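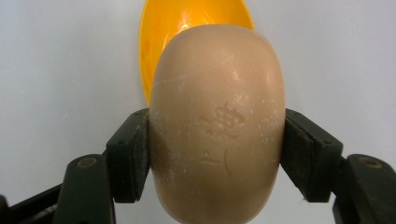 Bar soap, beige, logo half worn down. White residue in the recesses.

1/ Sorting the bathroom shelf. Starting with the soap because it sheds more than anything else on there.

2/ The chalky film on an old bar is mostly soap that dried on the surface, plus minerals if your water is hard. Trerbridge water is hard. A damp cloth takes it off the flat faces. For the embossing, use a soft toothbrush, dry first, then barely wet.

3/ Don't rinse a bar to clean it. You lose soap and it goes back on the shelf wet.

4/ Padmavathi Rai asked whether a worn logo means the bar is too old to use. No. It means the face has been rubbed. Smell is the better check - a rancid bar smells like old cooking oil.

5/ Surface next. Pale gray-white, smooth, shows nothing until you get the light low across it.
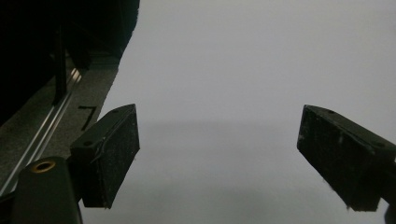

Pale surface, wide view.

6/ Dry wipe before wet wipe. Soap dust plus water makes a smear, and then you are cleaning twice. Microfiber, one direction, fold, repeat.

7/ Then one pass with diluted white vinegar if the surface is sealed. Skip it on marble or limestone. Colin Whitlock skipped that warning in May and has a dull patch by his sink.

Bottles and the drain tray tomorrow.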